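Can a machine sort the odds-and-ends drawer yet?

Plidness forum > Home and workshop > Automation

Gellik
Saturday, March 16, 2024
We sort small bits into cups at work – batteries, fixings, whatever comes out of old kit. It's dull, and I'd hand it over tomorrow. Has anyone seen a robot arm do it well enough to leave alone?

Griltus
No. I watched one at a trade day in March. 38 goes at picking up small parts, and 11 ended up on the floor. My nephew is faster.

Ojo
A bad demo doesn't settle it. Picking up a battery from a clear white table is well within reach now. 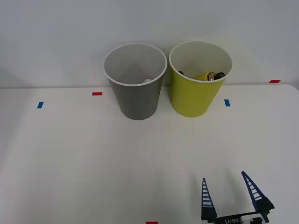 The trouble starts when the table isn't clear. Tip out a real kitchen drawer, with string round everything, and I'd expect it to struggle. For one fixed job on a bench I'd say yes, today.

Griltus
One fixed job isn't a chore. And who puts the cups back when they get knocked?

Ojo
You do, same as you empty the hoover.

Lindalva Rocha
I run a repair shop with 2 benches. We were quoted over 900 a month to rent an arm. For that I can pay someone on Saturdays who also answers the phone.

Gellik
Fair point. I'll carry on by hand for now, but I'd still like to try one for a week.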